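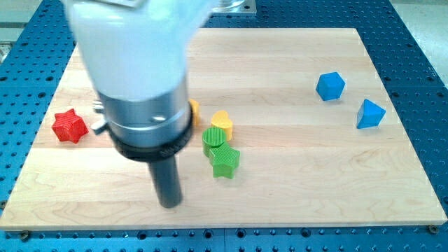
Setting up the Brastar rink scoreboard is one of the best jobs before a tournament, and you can have it ready well before the first face-off! Start by laying the control unit on something flat and steady — a rectangular, light-coloured wooden board resting on a table does the trick nicely — and keep the team sheets close by.

1. Plug in the control unit and hold POWER for 5 seconds.
2. Press TEAMS and choose the home side, then the visitors. There's room for 194 clubs, so even a big festival fits!
3. Set the period length and press SAVE.
4. Press TEST. The horn sounds once and every digit lights up — lovely to see from the top row.

Note: Penalty clocks start with the main clock. To hold one back, press PENALTY twice.

Caution: Keep the horn switched off while skaters are near the speaker. It's loud!

For rinks with two boards, like the one at Breventhorpe, repeat steps 2 to 4 on the second unit, then press LINK on both.

490 shares
5 comments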